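Home Features Reviews Workshop Back Issues Subscribe

The Arm at the End of the Hall

I almost didn't go. The flyer had been on my fridge since September, held up by a pizza magnet, and it promised "an open day for curious neighbors" at a place called Enik, out past the rail bridge in Pundham. I've driven by that building 200 times if I've driven by it once, and I always figured they did something with drywall.

They do robots! Well, they do the part of robots that comes before anybody buys one. Enik teaches arms to pick things up and put things down, and once a year they open the side door, set out folding chairs and let people like me wander in with wet shoes and dumb questions.

Doors opened at ten in the morning and by ten fifteen the parking lot was full. I'd pictured a dozen engineers and me. What I got was strollers, a whole high school shop class, two women who had come straight from a swim lesson, and a man with a very large dog that was politely asked to wait outside. There was coffee in one of those big silver urns, and it was terrible, and I had three cups.

The tour goes through 7 rooms, and you get a little card with the numbers on it so you can go in any order. I started at 4 by accident. That's the room where they keep what they call the pantry, shelves and shelves of ordinary household stuff for the arms to practice on. Spatulas, tape, tennis balls, a rubber chicken (everybody squeezed it, including me, twice). A young woman with a clipboard told us the pantry holds 2,549 objects and that the hardest one in the building is a plastic produce bag. The arms hate it. It's never the same shape two times in a row and half the time it's see-through, so the arm reaches for it and comes up with nothing. I told her I have the same problem at the grocery store, and she laughed, though I bet she'd heard it already that morning.

Room 2 was software, which meant a long table of monitors and a lot of colored lines going up. I'm told up was good. I did learn that the program that ties it all together is called Ban, and that it was named over lunch and they've been stuck with it. Ban keeps track of every try an arm makes, good or bad, and the bad ones are as useful to them as the good ones. I liked hearing that. I've got a lot of bad tries of my own lying around and it'd be nice to think somebody was learning from them.

Room 6 is where you get to drive. They had a pair of handles hooked up to an arm on the other side of a rope, and when you squeezed, it squeezed. Kids were amazing at it. A girl who couldn't have been over eight stacked four cups, walked off bored and went looking for the dog. I knocked over every cup they gave me, and then I knocked over the sponge, which I didn't know you could do. What gets you is the distance. Your hands are right there in your lap and the thing you're touching is across the room, and your brain just won't sign off on it. The staffer running the station said most grown-ups need 300 tries before it starts to feel natural. I had used up nine and there was a line behind me.

Lunch was sandwiches from the deli on the corner, and I sat with a retired machinist who had driven down from Drotitz to see all this. He'd run lathes most of his life and he was a tougher audience than I was. He wanted to know about wear on the joints, and how often they swap out the fingertips, and who sweeps up. He thought the fingers looked flimsy. I asked what he'd do differently and he drew me something on a napkin that I still have and still can't read.

Then we went down to the end of the hall together, to room 7, which he'd been saving. The lights were plain, there was no music, and nobody was giving a speech. You stood behind a line on the floor and watched an arm do its job over a white table, and on a monitor next to it you could see what the camera on its wrist was seeing. I spent more time looking at the monitor than at the arm. It's such a strange way to see a room! Everything's way down low and up close, with those dark fingers always poking in from the bottom of the view, the way you can see the end of your own nose if you try. 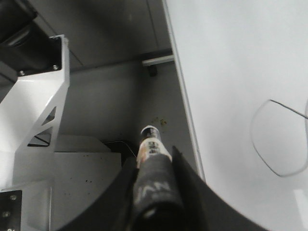
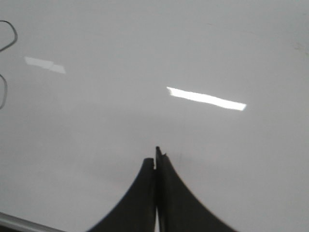
We stayed for the better part of an hour. People drifted in, watched for a minute, and drifted out again to find the cups, and I get it, because it's slow. I'd expected it to be fast, like those car plant videos with the sparks flying. This was more like watching someone thread a needle. It would ease down, wait, shift over a hair, wait some more. The machinist started muttering at it under his breath, "little left, little left," the way my dad used to talk to the television during bowling. After a while I was doing it too.

I asked the fellow minding the room if he ever gets tired of it. He said he eats his lunch in there most days. He also said that when he goes home and reaches into the dishwasher he catches himself thinking about which finger should land first, and his family has asked him to stop bringing it up at dinner.

They kicked us out at four, nicely. There was a bin by the door for the number cards and I kept mine. I'd missed rooms 1 and 3 completely, and the machinist told me in the parking lot that 3 was the best one, with a conveyor belt and free screwdrivers. He had two of them in his shirt pocket. He didn't offer me one.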